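Home > Workshop & Studio > Tidying and Storage
Tagged: drawers, small parts, shared rooms
14 comments | 9 shares

Finally sorted the back room!

dundov_dan
July 7, 2026

OK, I have to share this with people who will get it. We've had the back room at Nidinwood since September, and up to last weekend every screw, clip and cable tie in the place lived in three cookie tins. Three! You'd tip one out, stir it with a finger, and go buy a new pack anyway.

So Talha Marwat and I sat down with coffee and a stack of little drawers and went through the lot. 226 M4 screws. Enough cable ties to fence a garden. I had such a good time, I'm not even kidding.

The drawers are arranged by what you're doing, so everything for hanging stuff on a wall is together, everything for fixing furniture is together, and anything electrical gets its own column. Talha wanted it by size. I won (for now).
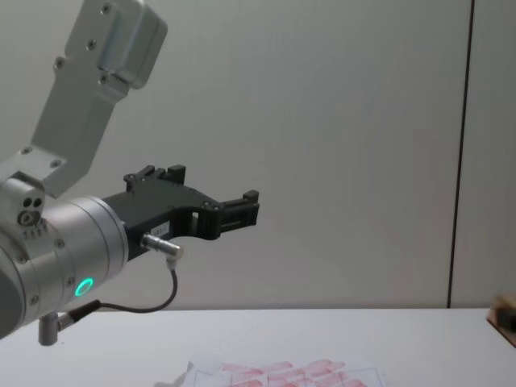

2 min read

The labels are plain masking tape and a fat marker. I had a label maker once and spent more time choosing fonts than labeling, so tape it is, and when a drawer changes its job you peel it off and write a new one. Love it.

Hex keys are still a mess. I'd take any ideas on hex keys.

Reply (5) | Like (31)

zolo
Great job, but I'm with Talha. By size, every time! If it's sorted by task, where does a screw go when it's good for two tasks? You end up with the same screw in three drawers and you run out in one while the other two are full.

dundov_dan
@zolo That's fair, and yes, it has already happened with the short ones. But I never go in there thinking "I need a 16 mm." I go in thinking "the shelf is wobbly."

thân_makes
Oh, I love threads like this. We did ours by task too and it lasted a whole year, which for us is a record. What helped was one drawer called "don't know." Everything odd goes in there, and when it's full you have to empty it before you're allowed to do anything fun.

zolo
A "don't know" drawer is a cookie tin with a handle.

thân_makes
A very small cookie tin, though! Ours holds maybe two handfuls.

quiet_pliers
For the hex keys, drill a scrap block and stand them up in order, long end down. Write the size next to each hole. Mine took ten minutes and you see right away which one is missing. (It's the 3. It's always the 3.)

dundov_dan
@quiet_pliers Doing this tonight, thank you!! Do you leave room for doubles?

quiet_pliers
I do the doubles in a second row behind. Some folks say throw them out, but I'm not throwing out a good hex key.

zolo
Throw them out. I had 140 of the things from flat-pack furniture, and most were that soft metal that rounds off the first time you lean on it. Kept one good set and I've never missed the rest.

quiet_pliers
We will not be agreeing on this one.

t_marwat
Talha here. For the record, it was almost 4000 pieces once we got through the washers, and I still say by size. I relabeled the bottom row this morning, Dan. Go look.

dundov_dan
You did NOT

Reply | Like (18)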